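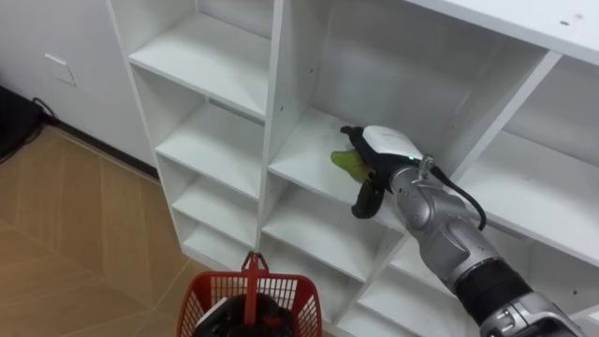 Cell notebook, Juken shelf cell
19 April 2024
Entered by: Gilang Osman
Reviewed by: Olanrewaju Adebisi

Purpose of entry: re-teach of the shelf poses and inspection of the gripper cable on the right arm, following two protective stops during the morning run.

Both stops were logged at the same pose, with the right arm extended into the middle column and the wrist turned past 88 degrees. The cable was found to be pulling tight against the last link at that angle. The clamp was loosened, moved toward the elbow and tightened again, which leaves a longer loop at the wrist. The arm was then driven by hand through every shelf pose at low speed. No contact between the cable and the dividers was observed.

The position of the shelving unit was checked against the Ikano drawing. The front left corner had moved toward the wall by 60 mm, presumably when the floor was cleaned. The unit was returned to its marks. Colleagues are asked not to correct for a shifted unit in software. The offset table has been altered twice for this reason already, and the November values had to be restored from the Pralley backup.
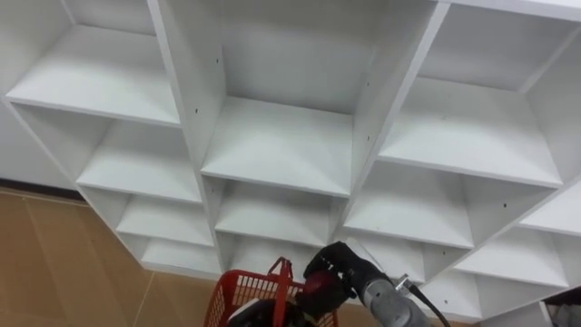
Approach height over the basket was reviewed next. The previous value allowed the fingers to come down very close to the handle when the arm returned from the lower shelves. The height has been raised and the new value saved under the same pose name, so existing programs will pick it up without changes. Joint speed on the return move remains at the reduced setting until Mr. Adebisi has signed the review.

Cycle counter at start of work: 3,105. Finger pads were last replaced at 638 and are due. A set has been requested from Ajayi stores; the part number is on the inside cover of this book. Until the pads arrive, grip force is to stay at the present setting for all produce items. 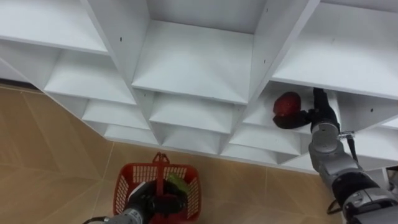 Question raised at handover: must the shelf poses be taught again after the finger pads are replaced?

The wrist poses may be kept, but the tool center point must be measured again and the lowest shelf tested at reduced speed before the cell is released.

Open items:
Finger pads, right gripper, on order.
Spare cable clamp, none in the drawer. To be added to the next order.
Floor marks for the shelving unit are worn at the rear and should be renewed.

Cell left in manual mode, key returned to the cabinet. G.O.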